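Accueil | Numéros | Auteurs | Rechercher dans la revue OK

3. Succession et trésor à Neltolton : ce que disent les registres

La mort du deuxième prince de Brediso ouvre une vacance de six mois. Pas d'héritier désigné, deux demi-frères en armes, un trésor presque vide. Les chroniqueurs tardifs parlent d'une passation paisible ; les comptes du palais racontent autre chose. Sur les 198 feuillets conservés, 4 seulement portent le sceau du nouveau souverain, et tous sont postérieurs à la prise de la citadelle. Entre-temps, c'est la chancellerie qui signe. Doucette (voir introduction) y voit une régence de fait. Nous la suivons, avec des réserves - le sceau a pu être perdu pendant le siège, la chose est courante.

Le cas de la solde est plus net. 3 768 pièces d'argent versées à la garnison de Verka en septembre, donc avant toute proclamation. Qui ordonne le versement ? Le registre ne nomme personne. Formule passive, « il fut donné », répétée à chaque ligne. On a longtemps lu cette tournure comme une simple habitude de scribe. Elle disparait pourtant dès que le prince revient en ville, et les ordres redeviennent nominatifs. Difficile de n'y voir qu'un hasard. 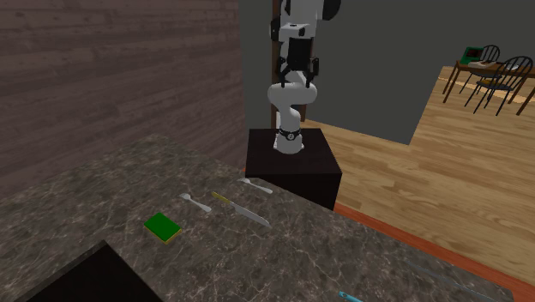
Figure 1. Bras robotisé blanc et noir sur socle cubique noir, pince à doigts noirs dirigée vers le bas. Image de synthèse.

Reste la question des provinces. Jiang paie l'impôt sans interruption, Verka cesse au bout de deux mois, les districts du fleuve négocient au cas par cas. L'historiographie ancienne aimait les schémas à un seul centre : un palais, des ordres, des exécutants. Schéma trop raide. Or à Brediso les gouverneurs frappent monnaie, lèvent des troupes, marient leurs filles sans consulter la cour. Le lien avec Neltolton tient surtout aux grains. Quand les convois s'arrêtent, la fidélité s'arrête aussi, ou à peu près. Les lettres du gouverneur de Jiang sont explicites là dessus : il réclame du blé avant de parler de serment, et menace de retenir l'impôt de l'année suivante.

Faut-il parler d'effondrement ? Le mot est fort. L'administration fiscale survit, les tribunaux siègent, les marchés de la ville basse restent ouverts d'après les actes de vente. Ce qui cède, c'est le commandement militaire. Les deux demi-frères recrutent dans les mêmes vallées, promettent les mêmes terres, et le vainqueur devra ensuite racheter ces promesses une par une. Les actes de donation du début du règne s'expliquent ainsi, plutot que par la générosité que lui prêtent ses panégyristes. Voir section 4 pour la liste des bénéficiaires.

Contact : Huguette Doucette, rédaction | Tous droits réservés | Haut de page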